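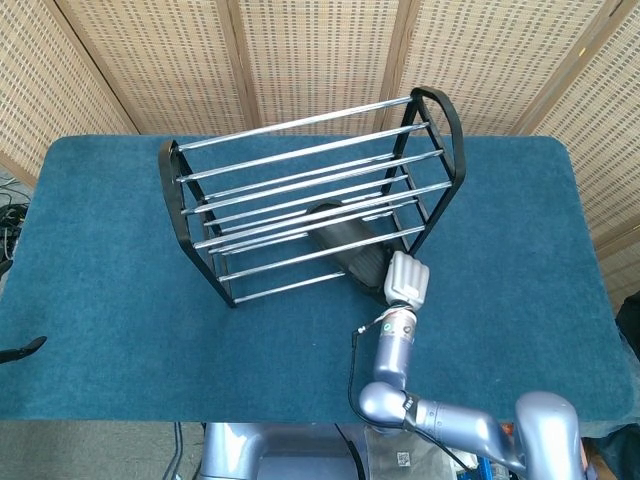

カムラン・マリクに言わせれば、靴を棚に置くという仕事は、人間がやるぶんには仕事と呼ぶのもおこがましいが、論文にするには十分すぎるほど長いのだという。どのくらい長いのかと尋ねると、彼は少し考えて、前の共同研究者が引っ越して戻ってくるくらい、と答えた。

マリクはディルトラ(Diltora)の研究チームで、遠隔操作で集めた動作データからロボットに片づけを覚えさせている。研究の名前はプレルネドゥス(Plernedus)。由来を聞いたが、申請書の締め切りの晩に空いていた文字列だそうで、それ以上の話は出てこなかった。

手法そのものは、聞けばあっけない。人がロボットを操縦して靴を棚に載せる。その記録を学習に使う。ここまでは世の中の多くの研究室と同じだ。違いは、操縦者がもたついた部分を捨てないことにある。つかみ損ね、押しすぎ、いったん手を離して向きを確かめる間。ふつうなら編集で切り落とすそういう時間に印をつけて残し、学習のときに別扱いする。

「最初は私も切っていましたよ。きれいなデータのほうが、きれいな図になりますから」とマリクは言う。「で、きれいなデータで学習させたロボットは、じつに自信たっぷりに、靴のない場所をつかみにいくんです。外したあとも堂々としている。会議でよく見るタイプです」

集めた記録は817本。そのうち236本に、途中でのやり直しが含まれていた。以前の基準なら、この236本はまとめて廃棄されていたことになる。基準を決めたのは誰かと聞くと、マリクは黙って自分の名札を指でつついた。

残すと決めたあとが面倒だった。やり直しには始まりと終わりがあるはずだが、終わりはともかく、始まりがどこなのか意見が合わない。指が滑った瞬間か、滑りそうだと操縦者が思った瞬間か。後者は映像に写らない。チームは結局、記録を見返すためのソフト「サートン(Sirton)」に操縦者自身が印をつける欄を加え、操縦が終わった直後に本人に付けさせることにした。

「時間が経つと、みんな自分の失敗を覚えていないんですよ。いや、覚えていないことにするのかな。昼休みを挟むともう駄目です。『あれはああいう作戦だった』と言い出す」

印の位置が人によって違うことは、いまも解決していない。慎重な操縦者は何かに触れるたびに印をつけ、大ざっぱな操縦者は靴が棚の向こうへ落ちて初めてつける。マリクは後者に分類されるらしい。

対象に靴を選んだ理由を尋ねると、安いからだという返事が先に来て、研究上の理由はあとから来た。靴は左右で形が違い、履き口に指が入り、柔らかい部分と硬い部分がある。暗い色の靴は、カメラから見ると底と甲の境目がつぶれやすい。棚のほうも癖がある。棒を渡しただけの段は、板の段と違って、靴を置けば隙間の上に載ることになる。つま先がどの棒に当たるかで、そのあとの押し方が変わる。

「棒が光るんです」とマリクは付け足した。「照明の向きを変えると光る場所も動く。人間は気にもしませんが、学習した側にとっては一大事で、一時期のモデルは反射に向かって靴を差し出していました。お供えみたいでしたね」

私が見学した午後も、手は靴のかかと側に添えられていた。つかむ、押す、支える、のどれに当たるのかと質問したところ、それを一語で決めなくていいのがこの手法の利点だと言われた。うまくかわされた気もするが、言っていることはわかる。従来の記録では、作業を「つかむ」「運ぶ」「置く」のような区切りに分け、それぞれに終わりの条件を定める。プレルネドゥスでは、区切りの代わりに、操縦者が次の一手を変えた場所を目印にする。モデルはまず、このまま続けるか、変えるかを見積もる。変えると見積もったときだけ、やり直しの記録に重みを置いて次の動きを選ぶ。

では、それで靴は棚に載るのか。

載るほうが多くなった、というのがマリクの慎重な言い方だった。やり直しを切り落としたデータで学習したモデルと、残したモデルを、靴の置き方を毎回変えながら50回ずつ試した。差がはっきり出たのは、靴が初めから棒の下や脇にもぐり込んでいる置き方だったという。前者は最初の接触で位置がずれると、そのまま同じ軌道を最後までなぞる。後者は手を引いて、別の側から入り直すことが増えた。靴が棚の手前にまっすぐ置かれている場合には、両者にほとんど差はなかった。

「そこは論文にもそのまま書きます。簡単な場面では、私たちの手法は何もしません。名前が立派になるだけです」

代償もある。残したモデルは遅い。やめておけばいい場面でも考え直し、ひどいときは最大30秒、靴の脇で手を出したり引いたりする。チーム内ではこれを「玄関の立ち話」と呼んでいる。論文では「反復的な接近行動」になる予定だ。

この立ち話を減らすために、いまは印の重みを時間とともに弱める方法を試している。一度目のやり直しは尊重し、二度目は少し疑い、三度目からはあまり聞かない。人事評価の制度のようですね、と言うと、マリクは、うちの制度よりは一貫していると答えた。

もう一つの心配は、評価の手伝いを頼んでいるシンデラーシュ(Šindelář)社との間で、成功の定義がまだそろっていないことだ。先方は、靴底が二本の棒に接していれば成功とみなす。マリクの側は、手を離したあとに靴が動かないことまで求める。この違いのせいで、同じ試行の表が二種類ある。どちらの表を論文に載せるのかと聞いたら、両方載せて査読者に怒られるつもりだという。

「片方だけ載せても怒られますからね。だったら表が多いほうが、怒るのに時間がかかるでしょう」

操縦の練習もさせてもらった。隣で見ていた若いメンバーは、最初は力を入れないほうがいいです、とだけ教えてくれた。入れる暇もなかった。画面の中の手は私の手より一拍遅れて動き、その一拍のあいだに私はもう次の失敗を済ませている。靴は回り、棚の脚に当たり、私は手を引いた。

終わるとすぐ、サートンの画面に印をつける欄が出た。どこから迷い始めたかを選んでください、とある。記録の先頭に印をつけたら、マリクが後ろからのぞき込んで、それは許可していますと言った。先頭に印がある記録は、学習では一本まるごと「やり直し」の扱いになるらしい。

私の一本が次の学習に入るのかどうかは、聞きそびれた。次の課題は決まっているそうで、こちらは聞いた。ひも靴である。ひもを結ぶのかと思ったら、結ばない。ひもが棒に絡んだときに、引っぱる前に一度止まれるかどうかを見るのだという。

「引っぱるんですよ、みんな」とマリクは言った。「操縦する人間のほうが、先に」

記録の収集は二月に始める予定で、靴はもう買ってある。サイズを聞くと、マリクの足と同じだった。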